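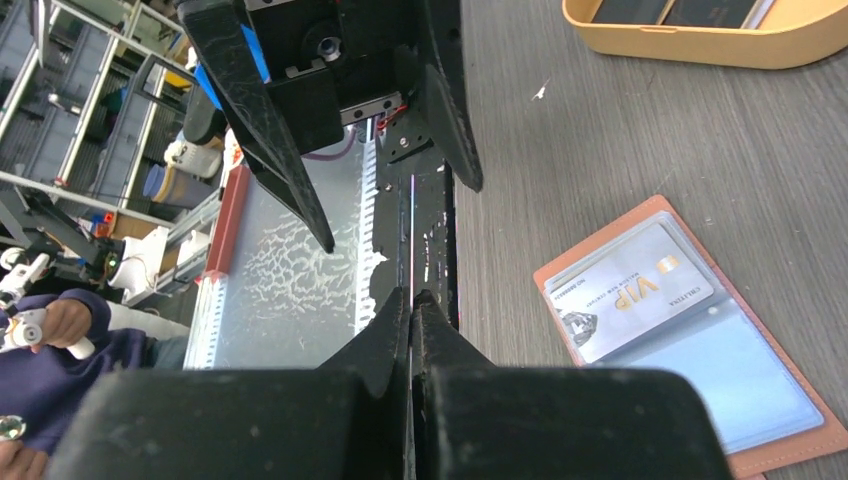

What I learned about tidy drawers at the robot open day
Didine Household Notes, 3rd March

My sister-in-law wanted to see the robots and I wanted to stay out of the rain, so we went together to the open day of Cetov, in the old Cordeiro building in Mistham. The entrance was free. Upstairs there were arms practicing small household jobs, the kind of jobs I write on this page every month: putting cards away, placing things on a tray, sorting a box. I had expected to look for ten minutes and then go for coffee. We stayed until they began to put the chairs away.

The arms are slow. One attempt with a card took so long that a boy next to me sat down on the floor. But when somebody does a thing this slowly, you see each part of it, and I came home with a page full of notes for my own kitchen and desk. I have tried them in the last weeks and these are the ones which I kept.

Before you begin

Clear the surface first, all of it, and put back only what belongs to the job. At home I used to sort my papers between the breakfast plates, and I was always moving the same cup. Now everything goes on a chair, and the things come to the table one by one.

Decide where each thing will finish before you pick it up. A guide explained to us that an arm without a clear goal will only wander, and I recognized myself with a battery in my hand, walking from room to room.

Give your two hands different work. One holds the box or the sleeve, the other one moves the object. It sounds too simple to write down, but try to put a card in a tight plastic pocket with one hand and you will understand me.

Keep a low tray near the place where you work. A tray with a small rim is enough. Mine is an old one for serving tea, and whatever has no place yet waits in it. In the evening I empty it, also if I am tired.

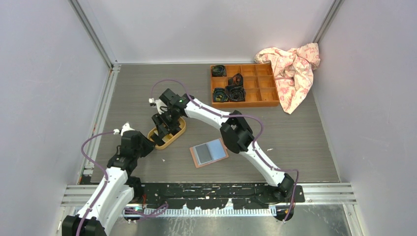 Cables and other things that roll up

I own too many cables. At the open day I liked very much an orange wooden organizer with small square cells, three rows of four, and I have made something similar from a shallow drawer and strips of thin wood. The strips cost me 2 dollars and I cut them with a bread knife, which I do not recommend.

Roll every cable separately, not too tight, and put one in each cell. Never put two together, even when both are short, for they find each other in the dark.

Leave some cells empty. A drawer that is full on the first day will be a disorder by April. Half full is a good beginning.

If a cable does not stay rolled, use a strip of soft fabric tape. Rubber bands become dry and sticky after some years, and then you must clean the cable too.

Put a label on the plug and not in the drawer. When the cable travels to the living room, the label travels with it.

Soft cloths

Fold cleaning cloths in thirds and stand them in a box, like files. You take one and the others do not fall. A cloth that has lost its shape goes in the bag for the floor.

Do not store cloths on top of a box with small things. You will pull the cloth and the small things will come too. I have collected nearly 50 buttons from under my washing machine in this way.

Loyalty cards, gift cards, library cards

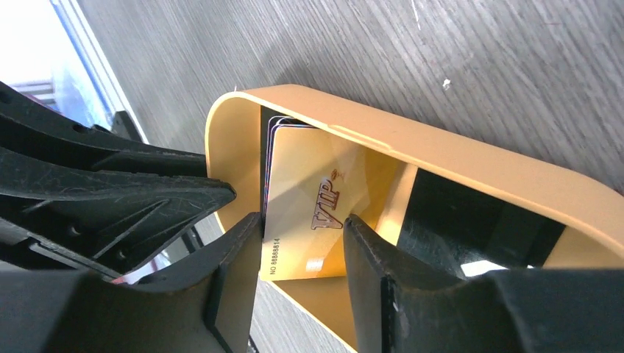 Cards were my worst problem. I had them in two wallets, in a coat, and in a glass jar where they bent. Flat wallets with clear sleeves are good for the cards you take out of the house, but for the others I now keep them upright in one holder, the way they had it at Cetov, where the gold VIP card stood in front and only thin edges of the ones behind it could be seen. Those edges showed a little purple, dark red and white. That gave me the idea to use color: I stuck a narrow piece of colored paper on the top of each card, red for shops, white for health, purple for the rest. I do not have to lift them all anymore.

The holder should be longer than the stack. You need room for your fingers on both sides. In my first holder the cards filled everything, and I had to turn it over to get one out.

Choose a holder with rounded corners if you can. Dust sits in sharp corners and the cloth does not reach it.

Put the card you use most in front, and change it when your habits change. In winter mine is the swimming pool card.

Write the card numbers in a notebook. One of my cards ends in 234 and another in 3499, and I have already needed both by telephone, when the cards themselves were in the other coat.

Throw away cards with an old date. Cut them first, across the number and across the chip if there is one.

If you want to visit too

Cetov will open again in April, in the same building. Wear warm socks, the floor upstairs is cold. There is a table with tea in the corridor, and children may ask questions as long as they stay behind the tape.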